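Acta da reunião de moradores do prédio Azevedo

Mês de julho, 18h30, na sala comum do rés-do-chão
Redigiu a acta: Þröstur Bach

1. Abertura
A reunião começou com atraso de poucos minutos. A acta anterior foi lida e aprovada sem alterações, depois de corrigido o nome da rua Prelonow, que estava escrito com um erro.

2. Água quente
Foi comunicado que a firma Trillmont visitou a caldeira em duas ocasiões. A peça que regula a pressão deve ser trocada e o orçamento recebido é de 153 euros, com a mão de obra incluída. Os moradores do último andar disseram que a água continua a chegar fraca de manhã — sobretudo entre as sete e as oito. Decidiu-se aceitar o orçamento e pedir que o trabalho seja feito antes do fim do mês.

3. Ruído e horários
Houve uma conversa longa sobre as máquinas de lavar dentro dos apartamentos. O regulamento permite o uso até às 22 horas, mas uma parte dos presentes desejava terminar às 21. Foi feita a votação: 4 votos a favor da mudança, 2 contra, os restantes não votaram. 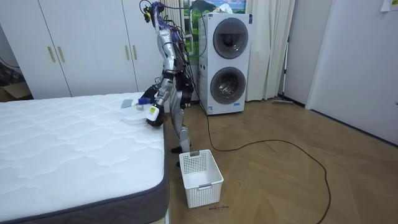

O novo horário fica então até às 21 horas, também ao domingo, e será escrito no quadro da entrada. Quem trabalha por turnos pode combinar directamente com os vizinhos de baixo. Não foi fixada nenhuma multa.

4. Bicicletas
O espaço debaixo da escada está cheio e a porta do contador não abre completamente. Pede-se a cada morador que ponha uma etiqueta com o seu nome na bicicleta. As que ficarem sem etiqueta até setembro serão levadas para o pátio. A proposta da loja Tandar para um suporte de parede custa uns 50 euros por unidade e foi considerada cara; vai ser pedido um segundo preço.

5. Outros assuntos
A lâmpada do terceiro andar continua a piscar. Perguntou-se ainda pela chave do terraço, que não está no seu lugar. Quem a tiver, por favor, deixe-a na caixa de correio da administração.

A reunião terminou às 20h10. A próxima será em outubro, na mesma sala.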